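Visitor Hosts and Demonstration Participants Wanted
Girndale Open Day, January

Varo is looking for people to help with the January open day at the Girndale site, and for members of the public to take part in the demonstrations. There are two kinds of places. Hosts are paid and work the full day plus one training afternoon. Participants are unpaid, come for a single session, and get lunch and a travel allowance.

Posted 2025-06-09. Applications stay open until all places are filled.

About the day

The open day takes place on the second floor of the Kenell building, where the household robot work is done. Visitors come up in small groups, watch a task being carried out, and then talk with the staff who set it up. Last January we had 168 visitors, and the hallway outside the main room was too crowded for most of the afternoon. This time groups are booked ahead by time slot, and each group has its own host.

The tasks on show are ordinary ones: drawing a curtain, folding towels, putting dishes away, picking clothes up off a floor. Some of them will fail in front of visitors. Hosts should be comfortable with that and should let the staff member at the robot explain what went wrong.
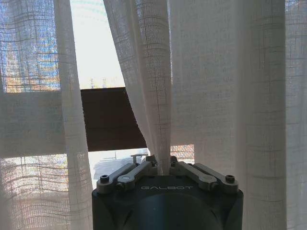

Participants in the curtain session will do the same job the robot does, by hand, with visitors watching from behind a line on the floor. You open and close the curtains several times, at your own pace, and then answer a short set of questions about how you did it and where you took hold. We ask because people differ a lot on this. One person takes the edge, another gathers a handful from the middle, and sheer fabric behaves differently in each case. The gripper has a bunched fold of the white curtain between its arms, with the cloth drawn into a narrow twist where it is held, and visitors often ask whether a person would have taken it that way. Your session helps us give them a proper answer. No one is timed.

The towel and dish sessions run the same way. You can put your name down for any of the three, but please tell us which one you would prefer.

Host places

Hosts meet their group at the front desk, bring them upstairs, keep them behind the floor line while a robot is moving, and bring them back down. You will be on your feet most of the day. In between groups you may be asked to reset a table, refold towels, or hand out the question cards.

You do not need a technical background. We will give you a printed sheet with the answers to common questions, and you can pass anything harder along to the staff.

We are looking for people who:
speak clearly to a group of up to 12
are on time
can tell a visitor to step back and mean it
are 18 or older

A second language is useful — please mention it when you apply. Past work at a museum, a library, a school or a store is good experience for this, but we have taken on people with none of those.

Participant places

Anyone 16 or older can apply. Participants under 18 need a signed form from a parent or guardian. Sessions last 45 minutes, including the questions. We would like a mix of ages and heights, left-handed people as well as right-handed people, and some people who have limited grip or use one hand. The room is reached by elevator, and a chair is available at every station.

Your hands and forearms will be filmed if you agree to it on the form. You can say no and still take part. Your name is kept separate from the footage.

You will not share a work area with a moving robot at any point. The robot is stopped before participants go in, and a staff member stays with you.

How to apply

Pick up a form at the Kenell front desk, or write to the open day office, Varo, at the Girndale site. Tell us whether you want a host place or a participant place, whether you can come in the morning or the afternoon, and anything we should know about access or food.

Hosts will be asked in for a short talk before places are confirmed. The training afternoon is held in the week before the open day, and hosts must attend it to work on the day. Participants will get a letter with their session time and directions to the side entrance. Parking at Girndale is limited, so please use the lot behind the Aidoo workshop and allow a few extra minutes for the walk over.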